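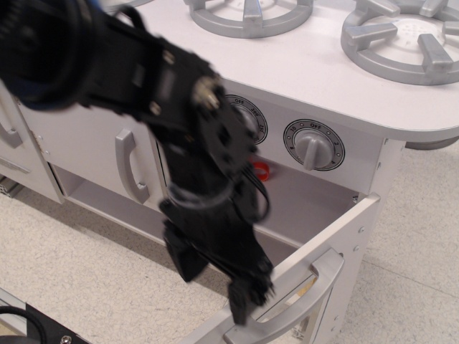
Home testers wanted for small kitchen appliances
Posted in January by Jolanta Kozłowski

Orkby is a small review site for toasters, kettles and other things with a plug. We look for 2 testers in Udport or Sillport who use their kitchen every day.

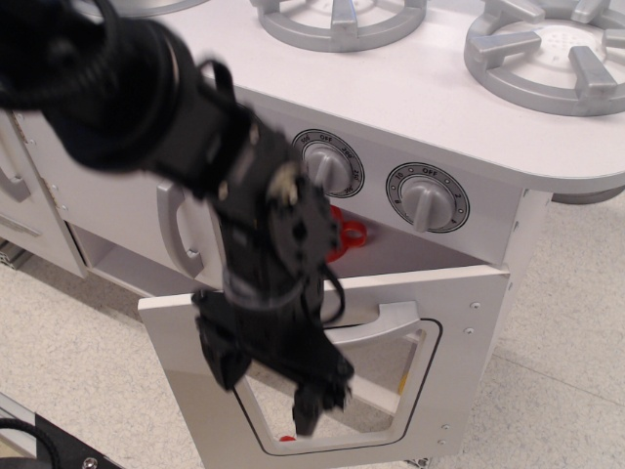
What you will do
- keep one toaster at home for three weeks and use it each morning
- write down what annoys you, also the small things – crumbs, noise, a short cord
- send us your notes in plain English, mistakes are no problem

We pay 93 euros for each finished test, and the toaster stays with you.
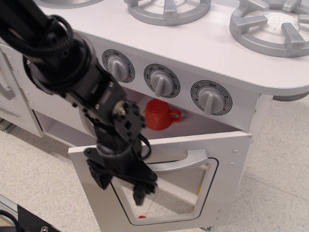 Do I need experience with writing reviews?
We prefer people without it. Barbara Makowska edits all the texts before they go on the site.

To apply, write a few lines to Milagros Paucar about the toaster you have now and what you would change in it. Please put the number 519 in the subject.

Recent posts
Kettles that switch off too late
Ziółkowski hand mixer, second look
Why is the bagel button so small?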